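Workshop notes, June
Merle Rutherford

The arm bench at Prinddale is bolted down and in use. Members with a login can book it in two-hour slots.

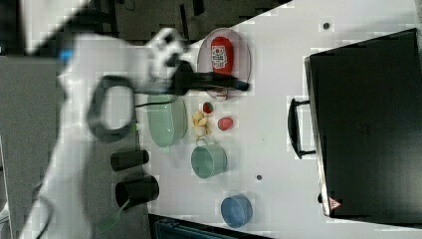
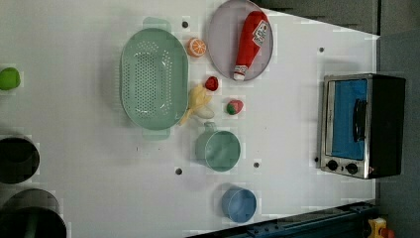
Cable routing took most of the month. The first harness, an Illés pattern, pulled tight whenever the wrist turned past its midpoint, so Fabrice Carré recut it with 20 cm more slack and moved the connector to the base. For reach checks we use the ketchup bottle on its plate as the target – it has a clear long axis, and a bad wrist angle shows up at once. The controller logged 816 moves on the new harness with 5 faults, all of them timeouts. Ismail Mansour is rewriting the retry code. Send spare drag chain to him or to Aicha Tawfik.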